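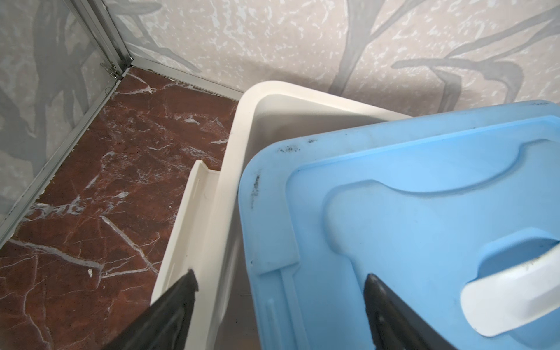
Soriano site office wrote:
> Our branch still has the old notice, which gives the end of May for returning household storage boxes. Tenants are asking whether the two-box limit applies to shared units as well. Please confirm before we reprint.

Dear list members,

The limit of two boxes per household applies to shared units at Soriano and Jestham alike. A shared unit is treated as one household for this purpose, whatever the number of names on the lease.

The date in the old notice is withdrawn. Returns will be accepted until the end of June, at the front desk, between 9 a.m. and 4 p.m. Boxes should be empty and have their lids with them. A replacement lid may be requested on Form 499 – the desk holds copies.

Clinditz has placed an order with Bruka for 400 further boxes. Delivery notes should be sent to the supply office and not to this list.

Branches that have already reprinted the notice may correct the date by hand. The paragraph on basement lockers is unchanged and remains in force at all sites.

Supply Office, Clinditz Housing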